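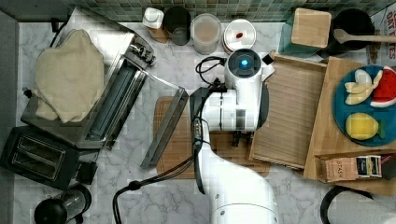

Session 3 - Home kitchens: storage, heat and worktop planning
Notes for the evening group, Stastcombe. Typed up fast, Apr 12, 2020, so bear with the spelling.

Carry on from last time. We had got as far as the three jobs of a kitchen (keep, prepare, cook) and why most small kitchens fall down on the middle one. Not enough clear worktop. People think they need a bigger room. Mostly they need fewer things standing out.

**Worktop - what to measure**

- Longest clear run, wall to edge, with everything in its normal place. Don't tidy first!
- Depth in front of each appliance. A door that drops or swings needs its own space plus room for your hands and a tray.
- Height. Elbow bent, drop a bit below it. Kneading wants lower, fine chopping a little higher.
- Where the sockets are. Flexes decide more layouts than people do.

Write the figures on the plan, not on a seperate sheet. They get lost. I've had whole folders handed in with beautiful drawings and no numbers.

**Small appliances**

Anything that makes heat: read the booklet for gaps at the sides and top. Nothing on top of it while it's hot, no cloths, no bread bags. Don't push it under a wall cupboard and hope. Steam swells the cupboard edge and that is usually the first bit of a kitchen to look tired.

Used daily - can stay out. Used weekly - low cupboard, near the front. Used at Christmas - top shelf or another room. Be strict. The "I might" pile is always the biggest.

Stone tops: wipe acid up quickly (lemon, vinegar, wine), use a mat under hot pans. Marble marks very easily. Granite is more forgiving but still wants a reseal now and again. Laminate - watch the joins.

**Drawers against cupboards**

Main point of the session. A drawer brings the back of the shelf to you. A cupboard makes you kneel. In the Erkolia flats, the plan we looked at in week 2, the base units were all cupboards, 70 cm deep, and the back third was dead space. Same units with drawers in and you get that third back without moving a wall.

Runners:

- Wooden runner - cheap, quiet, sticks in damp weather. Candle wax helps.
- Roller runner - fine for light stuff, usually won't come out all the way.
- Ball bearing runner - metal, side mounted, smooth, takes weight. Keep crumbs out of it.
- Under-mounted - hidden, dearer, needs a squarer box than most of us can make.

Side-mounted metal runners take up width on both sides. Students forget this every year and cut the drawer front right and the box too wide. Measure the runner you've actualy got, then cut.

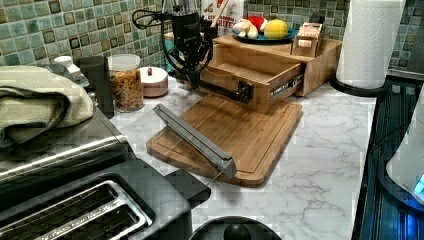 *Fig. 2. Countertop storage box in bamboo, drawer part open, metal slide on the right-hand side.*

Loose boxes on the worktop are a fair answer in rented places where you can't screw anything to the wall. Push them to the back. Check you can open the drawer without shifting something else first. If you can't it will end up left shut and forgotten.

Bamboo is a grass, strictly, but you work it like a hard wood. Sharp blades, it splinters. Wipe with a damp cloth, dry it straight after, thin coat of food-safe oil when it looks grey. Never soak it.

**The Ivosari plan (handout B)**

Galley kitchen, door at one end, window at the other. Look for:

- where you put the shopping down when you come in
- how far a full pan travels from hob to sink
- which doors hit each other
- one thing you would take out altogether

Pairs, 20 minutes, then pin up. Imai plan only if there's time - it's the L-shaped one and the corner is a pig.

**For next week**

1. Draw your own kitchen at 1:20. Floor plan plus one wall.
2. Mark the swing of every door, ovens and fridges included.
3. Empty one drawer. List what was in it, put back only what belongs there.
4. Bring a tape that reads in mm. No inches please.

Next session is lighting, then bins and ventilation. Plans back in July with marks. If your drawing is bigger than A3 fold it, don't roll it.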